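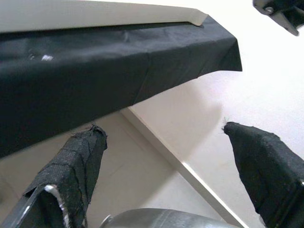 Left and right fingertips with the tape on, wrist camera view

3 min read

Fabric tape on gripper fingers keeps fraying at the tips. Better way to wrap them?

Posted by Archana Chauhan

I look after a two-arm setup that we use for household assembly jobs. Right now it's a small plastic table: pick up a leg, line it up with the frame, push it in. The fingers are black and slick, so I wrapped them in black woven fabric tape to get some grip.

The tape helps a lot, but the ends come apart. You can see the threads sticking out at both tips, and on the left finger the wrap has opened lower down. I put on a new wrap Thursday morning and it had loose threads again after 39 cycles. The threads show up in the wrist camera and I think they bother the part that looks for the edge of the leg socket.

I have 3 rolls of the same tape left and would like to use them up. Is it the tape, or the way I put it on? I start at the tip and wind toward the wrist, stretching it as I go. 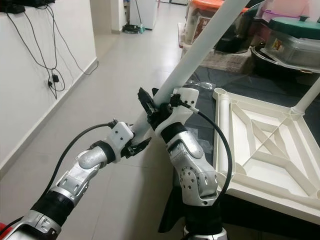 Grippers & End Effectors > Care and Repair

Setup for anyone who needs it: two silver arms, white printed housings at the wrists, black fingers. Both grippers hold the leg, one near the lower part and the other higher up. The table frame sits upside down on the right. Close force is at the default and I haven't changed it since August.

Brijesh Gautam

It's mostly the way you put it on. Woven tape frays wherever there is a cut edge, and you are starting with a cut edge at the tip where all the rubbing happens.

What I do on ours:

Take off all the old tape and clean the finger with alcohol. Get the old glue off too. Let it dry.

Cut one short piece and fold it over the tip lengthwise, so it runs up the inside face, over the end and down the outside face. Now there is no cut end at the tip.

Start the winding below that, down near the housing, and work up toward the tip. Overlap by half. Stop a little short of the end. Finish on the outside face, never the face that touches the part.

Don't stretch it. Stretched tape pulls back over the next day and that is where your wrinkles and open seams come from. Press it down hard with your thumb instead.

Trim threads with small scissors. If you pull them you get more.

After that, check the jaw opening. Each layer takes up some room, and if one finger is thicker than the other the leg will sit off center. We redo the zero position every time we change the wrap. Also open and close both grippers by hand and watch the cable at each housing to be sure it moves freely before you run anything.

Ours lasts through a week of steady use that way. It will still wear out, so I'd put a date on a bit of paper by the controller.

Femley

Just get rubber sleeves. I used Petberg ones, the 2 mm thick kind, and never went back to tape. Don't remember the price.

Lu

The sleeves are fine if they fit. They didn't fit my fingers, which taper, and they crept forward until they hung off the end. If yours are wider at the base like they look in the first picture, measure before you buy. I ended up with a strip of thin silicone sheet on the inside face only, stuck down with contact cement, and left the rest bare. It's at 2,000 cycles and the only thing wrong is one corner lifting. Getting it off again will be a pain, though.

For the camera problem, a lighter tape won't help much in my experience. Threads show either way. I'd mask off the fingertips in software if yours lets you do that.

Archana Chauhan

Thanks. I redid the left one the way Brijesh said and kept the old wrap on the right to compare. The folded piece over the tip is fiddly to get flat, it took me three tries. Will do the zero position tomorrow and post how it holds up.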